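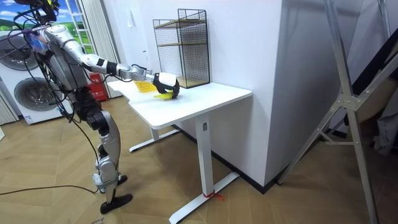

*The robot at the desk, with its gripper on a small yellow object.*

# Why did the robot squash the sponge?

Hi! I'm Yurani Tello, and I fix robots when they get things wrong. My robot at work is called Lekota. It has two legs, two arms and a whole lot of wires, and last December it had a very bad week.

The job was easy. Pick up a sponge, wipe the desk, put the sponge down. You could do it while singing a song! Lekota had done it 700 times with no trouble at all. Then one morning it reached out, touched the desk, and kept on pushing.

It pushed so hard that the desk began to creak. My friend Ntombi hit the big red stop button, and everything went quiet. The sponge was as flat as a pancake.

## So what went wrong?

Try this. Close your eyes and press one finger on a table. You know right away that you've touched it, don't you? Your skin sends a message up your arm to your brain, and your brain says "okay, that's far enough."

Lekota doesn't have skin. It has a force sensor in its wrist – a small part that feels how hard the hand is pushing. The sensor sends its message down a thin wire to the computer.

When Ntombi and I opened up the wrist, we found that wire had come loose. Every time the arm stretched out long, the plug slid out a tiny bit and the message stopped. The computer heard nothing, so it thought the hand was still up in the air. What do you do if you haven't reached the desk yet? You keep going down!

## How we fixed it

First we pushed the plug back in and added a clip to hold it tight. That took four minutes (finding the problem took two days, and I ate a lot of crackers).

But a clip can break too. So we changed the robot's rules as well. The old rule was "stop when you feel the desk." The new rule is "if you can't feel anything at all, not even your own hand, stop and wait for a person." A healthy sensor is always chatting away, even when the hand is empty, because the hand has some weight. If the sensor goes silent, something is broken.

Then came the boring part. We ran the arm up and down 2000 times and watched the numbers. Unathi brought a book.

## How we stay safe

- One person always has a hand near the stop button.
- We stay out of reach of the arm while the robot is on.
- If we hear a funny noise, we stop first and talk later.

Never go up to a moving robot by yourself, even if it looks friendly. It might not know you're there.

## Words to know

**Sensor:** a part that notices something, like light, heat or a push.

**Gripper:** a robot's hand.

**Fault:** something in a machine that isn't working the way it should.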